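Questions I Get About My Drying Rack Setup

Do you dry everything indoors?
Pretty much, yes! We've been in the Tustthorpe place for two years and there's no yard, so the rack works hard (and I've gotten fussy about it).

Where did you get yours?
A little shop in Premport called Calado. I don't know if they ship, sorry. Try calling and asking for Idalina Garcia, she knows the stock.
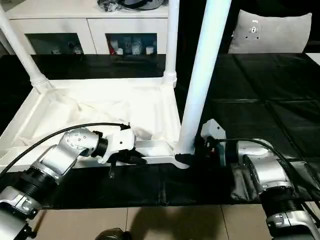
How do you keep drips off the furniture?
I line whatever is under the wet stuff and swap the liner once it's soaked. Old towels, a cut-up sheet, anything that drinks up water will do. A white cloth crumpled into a shallow base tray is plenty, so please don't iron it or fold it into neat squares, life's too short. Then I wipe down the tabletop at night.

My poles wobble. Help?
Push each one all the way down into its fitting, then try again before you load it up. Mine sat crooked for the whole of December and all it needed was a good shove!

Can I hang jeans on it?
I do, one pair at a time, inside out, with the heavy end low.

Last updated 29 May 2023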